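Workshop notebook, Wednesday, January

Pipe lagging, back room at Hosham

Started at 8:15. Cold in here again, 41 on the wall thermometer. The hot water run from the boiler to the far sink is still bare past the second elbow, and the Gatti pump has been cycling more than it should. Annunziata Amato asked for the run to be finished before the Prudstead order ships, so I left the bench work for the afternoon.

Measured the run twice. 236 inches from the elbow to the sink valve, with 2 tees. Old wrap on the first section is brittle and came away in flakes. Bagged it and swept up. The pipe underneath is sound, a bit of green at one joint, no drip that I could find. Marked the joint with tape and will look again next week.

Went through the sleeve stock on the shelf. Most of it is the right bore. A couple of pieces had gone flat from being stored under the paint cans, and they won't close around the pipe any more. Those go in the scrap bin. Please stand the sleeves on end from now on.
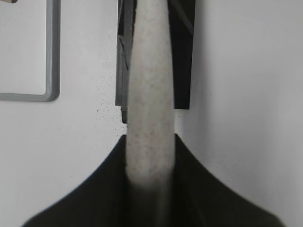
Fitting

Slit side faces the wall. Cut with the long bread knife, the utility blade tears it. At the tees I cut a notch in the straight piece and butted the branch piece into it. The first one was too deep and left a gap, so I filled it with a scrap and taped over. Second one is clean.

Tape every joint all the way around, with an overlap of up to 2 inches. Wipe the pipe down before the sleeve goes on or the grit stays in there.

Ran out of tape 20 minutes before lunch. The Tollumville store only had the silver kind, which sticks fine but looks bad next to the rest. Used it behind the sink where it doesn't show.

Still to do

Last short piece at the sink valve. Need to get the handle off first and the screw is rounded. Try the left-hand bit.
Log pump cycles for a full day and compare with the December sheet.
Order tape.

Recent entries
Sink valve, parts list
Pump cycling, first notes
Shelf brackets for the paint cans
Draft strip on the loading door

Hosham workshop notes. Questions to Annunziata Amato. Back to top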